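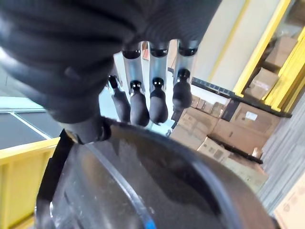
Home Projects Reports Grants Contact

Print this page E-mail this page

Luvbridge small parts store: progress report to Stimau
22 March 2026
Prepared by Lempi Ikonen, stores lead, Warham

1. Where we are

The grant was for refitting the small parts area at Luvbridge and moving kit packing out of the main aisle. The refit is finished. Packing moved across in stages and all the cover kits are now made up in the new area. The spares kits are still half in and half out, and I deal with those in section 5.

The money for shelving and containers has been spent. There is an underspend on labels and a small overspend on floor repairs, which came from two bad patches near the loading door. Taken together we are inside the total. The full figures are in the spreadsheet sent with the claim.

2. Shelving

The old racking was grey, deep and too high at the back for small items. Things went to the rear of it and stayed there. We replaced it with yellow metal shelving on a black frame. The top board is for the bulky plastic parts and the lower shelf is for the small items that go in with them. The lower shelf sits a short way beneath the top board and steps out from it, so both levels can be reached from the same side.

We looked at open mesh as well. Mesh is lighter and cheaper but the discs would have tipped and caught in it, and we would have had to buy liners. The solid yellow surface also makes dark parts easy to pick out. Most of what we handle is black or grey, and on the old racking a black pad could sit in a corner for weeks -- at the last stocktake before the refit we wrote off 38 pads as missing, and a good many of them came out when the racking was taken down.

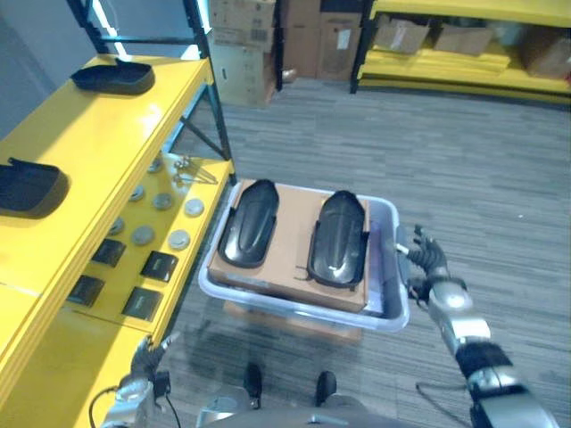 The layout of the lower shelf took longer to settle than the shelving itself. We started with small parts in tubs. That kept them tidy but meant tipping the tub out to see what was left. The packing team asked for the discs and pads to be set out flat in rows instead, discs to the back and square pads to the front, with space between each one. We tried it for a fortnight and kept it. Gaps show straight away, and a short row gets filled before the next kit is begun.

The wire clips are the exception. They tangle whatever we do with them. At present they go at the back corner of the lower shelf, and whoever is packing separates them as needed. Laaksonen have said they can supply them on a strip from May. The unit price is a little higher and I would like to see a sample before we agree to it.

3. Containers and boxes

Each kit is packed from a translucent plastic bin. The flat cardboard box goes in the bin first and the long black covers are laid on top of it while the rest is got ready. The bins were chosen over solid ones for a simple reason: you can see from the side whether there is anything in them. They have rounded rims and no sharp corners, and they are light enough to be lifted across to the bench one at a time.

For now the bins stand on cardboard boxes, which brings them to a workable height beside the shelves. It does the job but it was meant to be temporary. Cardboard sags at the edges with use and has to be changed. We have a price for 56 low stands, enough for this area and the overflow at the far end, and the cost would be covered by the underspend on labels if you are content for us to move it across. I would be grateful for a decision on this before the next claim.

The covers mark easily. They have a glossy outer face and any grit on the packing surface shows up as a scratch. We had a run of returns over the winter that came down to this. The change we made was to stop stacking them. They now go down singly, ridged side up, and the shelves are wiped at the start of each shift. Returns for scratching have fallen off since then, though the period is too short to put much weight on.

4. Packing rate and errors

The target in the bid was 400 cover kits in a normal month by the end of the second quarter. We reached it early in one month and then missed it in the next when a delivery of covers was held up. I have reported both months as they stand and not averaged them.

Missing items remain the commonest fault, and the missing item is nearly always a pad. They are thin, they are black, and they go under other things. The count of pads is now made twice, once when they are laid out and once when the box is closed. Damage is the next commonest, then wrong labels. Wrong labels should drop again once the new printer is set up -- it has been delivered but the bracket was the wrong size.
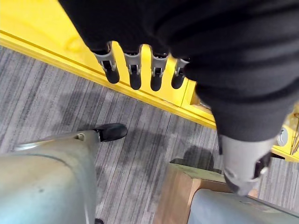 The yellow shelving, looking along the edge of the top surface.

5. Spares kits

These are behind. They use the same trays as the cover kits but have more small parts and three sizes of box, and the lower shelf is not deep enough to lay everything out in rows. We can either give spares their own unit or pack them in two passes. A second unit costs more at the outset. Two passes costs nothing to start but means every box is handled twice, and I expect the error rate would go up.

My preference is a second unit, placed along the wall opposite, and I have asked for a quotation. The floor there is level and there is lighting above it already. The only thing in the way is the pallet bay, which can be moved nearer the door without much trouble. 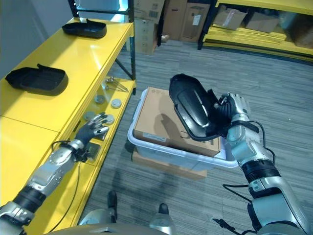 Until that is settled, spares will go on being packed in the old corner on the days when the cover kits are up to date. The backlog stood at 58 kits when this report was written. Customers waiting on them have been told, and the oldest orders are being done first.

6. Training and working instructions

The written instruction for cover kits has been redone. It was six pages and is now two, with the order of work on the first and the checks on the second. A copy hangs by the shelves. The instruction for spares has not been touched and will wait for the decision on layout.

One point from the team that I have not yet acted on is the top board. The black trays are kept there with their tabs up so they can be lifted off singly, but the board is used for other things when the area is busy, and trays then get pushed along to the end. A painted line or a low divider has been suggested. I will try tape first.

7. Next steps

Decision from Stimau on moving the label underspend to bin stands.
Quotation for a second shelving unit, to be sent on when received.
Sample clips on a strip from Laaksonen.
Label printer bracket to be exchanged.
Spares backlog to be cleared before the next report.

The site is open to visitors by arrangement. If anyone from Stimau would like to see the area in use, mornings are best, as deliveries come in after lunch and the loading door is kept clear.

Lempi Ikonen
Warham, Luvbridge site

Print this page E-mail this page
Share (3) Comments (0)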